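Questions I Get About the Tidy Table

Updated 2026-09-05

I'm Kiri Brunton, and I write about sorting out small homes, mostly my own and whichever friend's I've been let loose in. The same questions keep landing in my inbox, so I've put the answers on one page. If yours isn't here, use the contact form and I'll get to it (slowly, I have a job too).

What is the tidy table?

It's a table you use for sorting instead of the floor. You bring odds and ends to it a batch at a time, put a big basket in the middle, and deal with whatever is on the cloth before you fetch any more. That's really the whole thing! I started doing it in May a couple of years back, when my knees had had enough of kneeling on the hall carpet.

Does the table have to be round?

Nope. I like round ones because I can shuffle a chair along and reach everything, but I've done it on a desk, an ironing board and once the lid of a chest freezer. Use what you've got.

Why a basket with holes? Can't I use a cardboard box?

You can, and I did for ages. What won me over to a plastic basket with holes is that you can see a bit of what's inside from the side, so things don't sink to the bottom and get forgotten. Also you can rinse it in the shower. Mine lives on top of the fridge between sessions.

What size should I buy?

Mine is 43 centimeters long and I wouldn't go bigger. A bigger one just lets you put off deciding. If you can't lift it with one hand when it's full, it's too full.

Do you recommend a brand?

I get asked this a lot, mostly about Koskela and Flaltow. I've owned baskets from both. The Koskela one has nicer handles, the Flaltow one stacks better, and neither has cracked on me. I paid for both myself. Someone wrote to ask about Turnix bins too, and I haven't tried those, so I can't help you there.

Should I take the tablecloth off first?

I leave it on. If it's a wipe-clean one, great, and if it's fabric you can shake it out of the window afterwards. I'm a big fan of a loud cloth in any case, flowers, fruit, the works. The only trouble is that small things disappear on a busy pattern, so run your hand over it before you call it done. I have lost an earring back to a printed peony and I am still a little sore about it.

What do I do with all the plastic bags?

Ah, the big one. I got 381 emails last year and I'd swear half of them were on this. My rules, such as they are:

Torn or sticky ones go out right away.
Thin ones get flattened, folded into a strip and rolled. They'll stand up in a jar or an old mug.
Big shopping bags hang on a hook by the door, where you'll grab them on the way out.
Cloth bags hang too, but on a separate hook, otherwise the plastic ones get buried.

Don't fold a bag until you've checked inside it. Receipts, mostly, but I once found a perfectly good packet of sunflower seeds.

A crumpled bag takes up a silly amount of room on the table, so I do the bags first and everything else after.

What about stuff that doesn't belong to any room?

Every house has it. A scouring pad still waiting to go to the kitchen, a folded cloth, a shuttlecock, a scrap of paper that may or may not matter. I don't try to group these. I pick one up, say out loud where I'd look for it if I needed it, and that's where it goes. If I can't come up with a place, it goes in the basket, and the basket gets one more look at the end. Sounds daft, works for me.

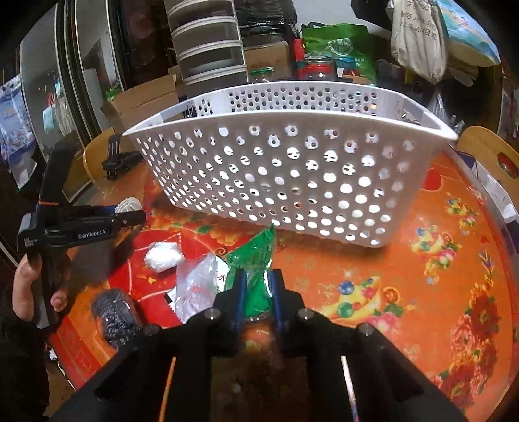 Bags first, then the bits: green plastic bag, steel-wool pad, shuttlecock, and the white basket in the middle.

Is it okay to have stacks of storage containers waiting nearby?

Sure, as long as they're behind you or off to the side and you don't start filling them early. I spent years buying containers before I knew what was going in them. Sort, then fetch the container. Same goes for glass jars, lovely as they are with the red lids.

How long does a session take?

One basket, one mug of tea. If I go past that I get cranky and start throwing out things I need.

My partner/mother/roommate keeps adding things to the table. Help?

Give them a chair! Two people can do this nicely if each one sticks to a side. My sister does bags and I do bits, and we only argue over string.

Is there a printable?

There's a one-page sheet in the Lultov newsletter archive, and it's free. It has been downloaded 1374 times, and I'm still tickled by that. The link on the old page is broken, so please use the one in the sidebar.

Can I send you a photo of my table?

Yes please. Messy ones especially. Let me know if you're happy for me to post it, and whether you want your name on it.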